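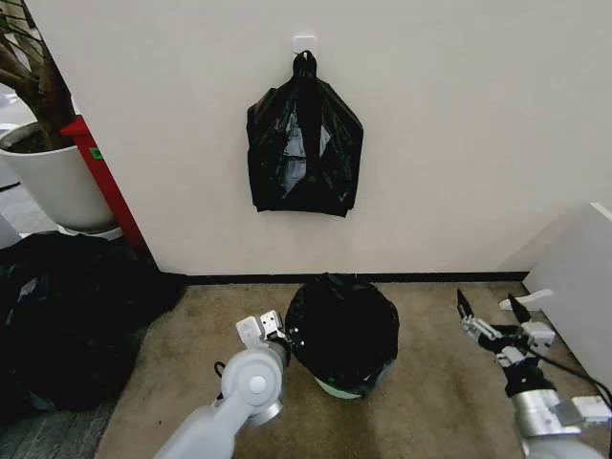
Cell 2, bag-change station. Left gripper beside the lined can, right one open over the carpet.

Maintenance notes from the Baltholm cell, Feb 22, 2024. Two arms, one task: put a liner in a small trash can. Controller is the Tseng unit we moved over from Flirkdale in September.

1/ Fingertip play first. Anything over spec at the pivot and the film slips at one end. Left was fine. Right had a loose linkage screw. Retorqued, paint-marked, logged.

2/ Grip force is set at 13 N per side. At 15 the thin liners tear at the fold. At lower values the bag sags too far before it gets over the rim.
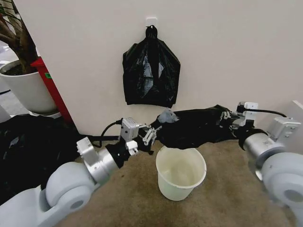 3/ Span matters more than force. Hold the liner too wide and the mouth closes flat. We bring the wrists in 60 mm before the descent, then open once the film is past the rim.

4/ Cable check every shift. Flex each wrist through full travel by hand with the drives off. Replace on any stiffness. The current set has 1540 cycles on it.

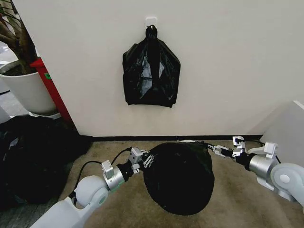
5/ Brunon is the name of our seating routine. It runs each arm down its own side and works the film over the rim. Start with both grippers at the upper edge, one per side, as they are against the black shape on the floor. If one arm leads, the liner rotates and the fold ends up under a finger.

6/ Open item: re-zero the right wrist after the screw work. Offsets go in the log before the next run.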